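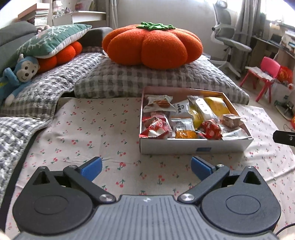 さくらんぼ柄のテーブルクロスに置かれた菓子箱と、個包装の菓子

個包装菓子（こほうそうがし）は、一つずつ小さな袋や包み紙に収められた菓子の総称である。ひと口かふた口で食べきれる大きさのものが多く、豆や木の実、焼き菓子、飴、米菓など、中身の種類はたいへん幅広い。大袋から出して箱や鉢に移し、食卓や居間に置いておく習慣は各地に見られ、家族がそれぞれ好きなときに手を伸ばせる、気の置けないおやつの形として長く親しまれてきた。

概要
個包装の菓子は、袋を開けるまで中身が外気に触れにくく、湿気を嫌う煎餅や、香りの飛びやすい木の実などにはとりわけ向いている。人に手渡しやすいのも好まれる理由の一つで、職場の休憩時間や遠足の荷物、ちょっとしたお礼の品としてもよく使われる。一方で、包み紙のごみが増えることは以前から指摘されており、家庭では大袋のものと上手に使い分けている人も少なくない。

包装の種類
もっともよく見かけるのは、両端と背を熱で貼り合わせた枕形の袋で、中に空気を含んでふっくらとしている。木の実の菓子では、袋の表に実の絵や写真を刷り、ひと目で中身がわかるようにしたものが多い。このほか、両端をねじって留める昔ながらの包み、細長い菓子に合わせた棒状の袋、一部を透明にして中をのぞかせる袋などがある。色づかいもにぎやかで、黄色や赤、光沢のある緑などを一つの箱に取り合わせると、それだけで食卓がぱっと明るくなる。

菓子箱
個包装の菓子を入れておく器には、浅くて口の広いものが好まれる。深い器では下の菓子が隠れてしまい、いつのまにか同じものばかりが底に残るからである。木鉢や籠のほか、贈答品の空き箱をそのまま使う家も多く、外側が白い無地に近い箱などは、色とりどりの包みをよく引き立ててくれる。

ゼジドソープの町では、こうした箱を「みんなの箱」と呼び、食卓の真ん中に出しておく家が多い。町の菓子店クウォフィでは、空き箱を持参した客に好みの菓子を詰める量り売りを水曜日に行っており、店主のフィーフィ・アッドは、しっとりしたものと歯ごたえのあるものを半分ずつ入れるよう勧めている。箱の大きさは内容量で200グラム用と400グラム用に分かれ、家庭のおやつには小さいほうがよく選ばれるという。

敷物との取り合わせ
菓子箱の下に敷く布には、果物や小花を散らした柄物がよく合う。なかでもさくらんぼ柄は、赤い実と緑の軸がかわいらしく、淡い色の地に小さく刷られたものは季節を問わず使いやすい。細かな食べこぼしが目立ちにくいのも、小さな子どものいる家庭にはありがたいところであろう。敷物はときどき外して粉や欠片を払い、箱の内側も乾いた布で拭いておくと気持ちよく使える。

保存と補充
直射日光と火のそばを避け、室温で保存するのが基本である。チョコレートを使ったものは夏場には溶けやすいため、箱には入れず冷蔵庫に分けておく家庭もある。個々の袋には期限の表示がないことがあるので、大袋を捨てる前に日付を控え、箱の裏に貼っておくと安心できる。補充の際は古いものを手前に寄せ、新しいものを奥に入れる。

随筆家のデニス・ビウォットは『スカトヴウッドの台所』のなかで、十一月の夜長に菓子箱を囲む楽しみを綴り、最後に残った一つをめぐる兄弟の長い譲り合いを、愛情をこめて描いている。

関連項目
量り売り
米菓
テーブルクロス
茶菓子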